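Is the extended cut of Distavby worth tracking down?
Posted January 24, 2025 by nolik_fan

So I finally saw Distavby last night and loved it, even the slow middle part with the lighthouse. Now I keep reading there's an extended cut with 26 more minutes that only played at the Bavberg festival in August. Has anyone here seen it? Does it explain what happens to the sister? I'd pay for the disc if it ever comes out, but I don't want to buy the same movie twice for a longer car ride.

briggs_matinee
I was at the Bavberg screening! Tiny room, 200 seats, and we waited forever to get in. Yes, the sister gets her own scenes (four of them, all near the end), and you do find out where she went. The car ride is longer too, sorry. I still like this version better, mostly for the music, which gets room to breathe. No word on a disc when I asked the guy at the merch table, but he was selling posters so I don't know what he'd know.

popcorn4dinner
havent seen it but director cuts are always too long imo. just watch the normal one again
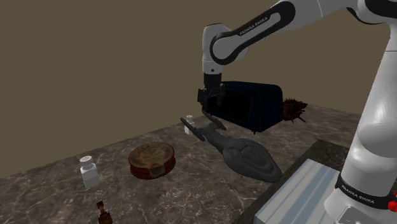 Tallulah disagrees, and told me to post that the long version fixes the ending completely and she would sit through five more car rides for it. She also heard it may go to streaming first, so maybe hold off on the disc.

Contact us | Copyright 2025 Briggs Film Help | Back to top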